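The Chair That Promised Everything

Can a mesh back and a good lamp really rescue the working day? Our sceptic spent October finding out

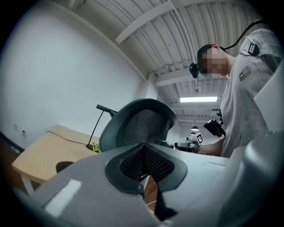 I have been told, by people with something to sell, that my back is a disaster waiting to happen. It has been waiting for a good many years now. In that time I have worked at kitchen tables, on the arm of a sofa and, for one long winter, on an upturned crate with a cushion tied to it. The disaster has yet to arrive, although the crate gave me a splinter.

So I came to the business of the home office with my arms folded. You will know the pitch. Buy the right chair and you will sit like a dancer. Buy the right desk and you will think like a philosopher. Buy the right lamp and the headaches will pack up and leave. A whole trade has grown up around the spare room, and it speaks in the sort of voice people used to keep for face cream.

The first stop was a showroom called Vakonora, where a young man adjusted me. I sat in a chair named the Kuris and he moved around it pulling levers until my feet were flat and my elbows were at what he called neutral. Then he told me the price. I asked him to say it again. It was 616 pounds, and the headrest was extra.

It was comfortable, I'll give it that. But I had been on my feet for an hour by then and would have found a bollard comfortable. Ten minutes in a showroom tells you what ten minutes feels like. The trouble with chairs starts at four in the afternoon, when you've slid down so far that your shoulders are where your kidneys ought to be, and no lever was ever going to stop you doing that.

Mesh is the thing now. Every chair in the place had a mesh back, and I was told several times that it breathes. I have had a cheap mesh chair at home for years and I like it well enough, mostly in August. In the colder months it breathes straight down my neck, and I hang a cardigan over it, which I suspect undoes the engineering. The other thing they don't mention is fluff. Mesh collects it, and once it's in there you'll need the narrow bit of the vacuum cleaner and some patience.

For a second opinion I went to Dede Gbeho, who has been buying and mending used office furniture for long enough to have seen most fashions go out of the door and come back in as stock. She was rude about nearly everything I had been shown.

"People spend the money on the back and then the gas strut goes," she said. "The back's fine. The back's always fine. It's the strut and the castors, and you can change both of those yourself for less than a decent lunch."

Her advice was to buy second-hand and sit in the thing for a good half an hour before paying. Turn it over. Look at the castors for hair. Lean back hard and listen. A creak can be cured with a spanner more often than not, but a chair that sinks while you're talking should be left where it is. She had a row of black ones along the wall at 100 pounds each, and to my untrained behind they were every bit as good as the Kuris.

I asked what she thought about desks. "Flat," she said, and went to answer the telephone.

She has a point. The desk is where the silliness really gets going. I was shown a motorised one by Trokix that remembers how tall you are and hums its way up to meet you. With the cable tray, the drawer unit and a mat to stand on, the full set came to £3,294. I don't doubt that some people need to stand to work and are glad of it. I do doubt that I'm one of them. A friend lent me hers while she was away and I raised it twice, both times to show somebody.

What you want from a desk is room for your elbows and a pale top, and the second of those is a real preference of mine. Light wood is kinder than black, which shows every crumb and thumbprint and makes a gloomy corner gloomier. It should also be deep enough to push things away from you. Mine silts up. I clear it at the end of the month and a week later there are pens, a tangerine, a stapler with no staples and somebody's small plastic dinosaur, all huddled round the foot of the lamp as if it were a campfire.

Which brings me to the lamp, and to a small climbdown. I had assumed that lamps would be the worst of it. The one I borrowed, a jointed affair from Wike, came with a leaflet about wellbeing that I put straight in the recycling. Then I switched it on at half past four on a wet afternoon and could read my own handwriting. I had been squinting under a ceiling bulb for years and blaming my age.

I still don't believe a word of the leaflet. But a lamp with an arm that reaches over the page, and stays where you put it, does the one job it is meant to do. Check the joints before you buy, as the cheap ones droop. Check the length of the lead too. Sockets are never where the desk wants to be, and a cable trailing over your papers will catch on your sleeve sooner or later and take a cup of tea with it.

The Wike has gone back and I have bought a plainer one from the hardware shop that does much the same. I have kept the old mesh chair and fitted 2 new castors, having lost patience with the sticky ones. The young man at Vakonora has emailed to ask how my posture is getting on. I read it slumped.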